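Week 6 handout: Wall color and the feel of a hallway
Intro to Home Interiors, Stinik Evening School

Welcome back, everyone, and thank you for all those lovely paint cards you brought in last time (I have kept them in the Lui box, so do come and claim yours). This week we leave the living room and turn to the hallway, which gets so little love in most homes and yet is walked through more than any other room.

The main idea for this week is that color changes how long a hallway seems. Cool or pale shades tend to make the far end drift away from you, and warm or deep ones bring it closer. A change of color from one wall to the next can help your eye find where to stop.

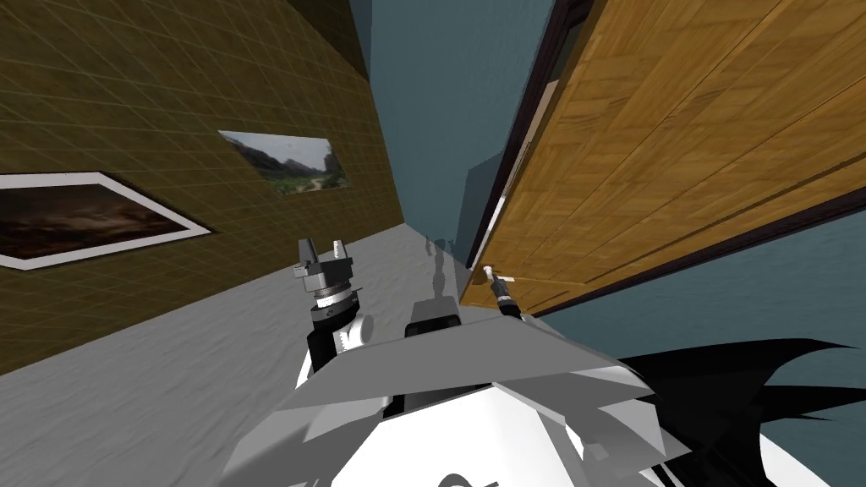

Computer rendering: Prirken course library. Olive-brown wall with framed pictures, teal end wall.

Pictures in a hallway are looked at from the side far more often than from the front, so please think about glare before you think about anything else! Plain frames and wide borders are kind to the eye in a tight space. In the Dovico house, our case study this term, the hallway is 40 inches wide, and a deep frame there would catch every passing elbow.

Next comes light. Bulbs are sold by warmth as well as brightness, and a 3000 K bulb will pull a gray paint toward beige - sometimes a good deal more than you would like.
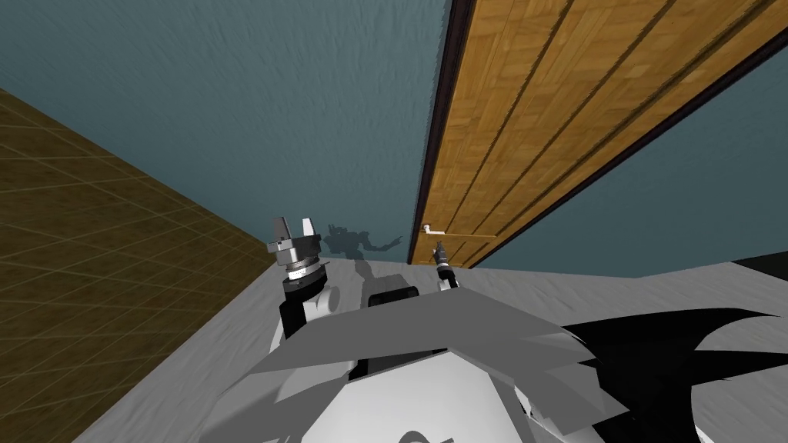 So always test your paint in the evening too, with the lamps on and the curtains drawn. Brush out a patch as big as a tea tray, let it dry overnight, and look at it again before breakfast. I have changed my mind over many a green that way.

For next week: read chapter 4, and bring a sketch of your own hallway with one color change marked on it. Pencil is fine. We start with the ceilings.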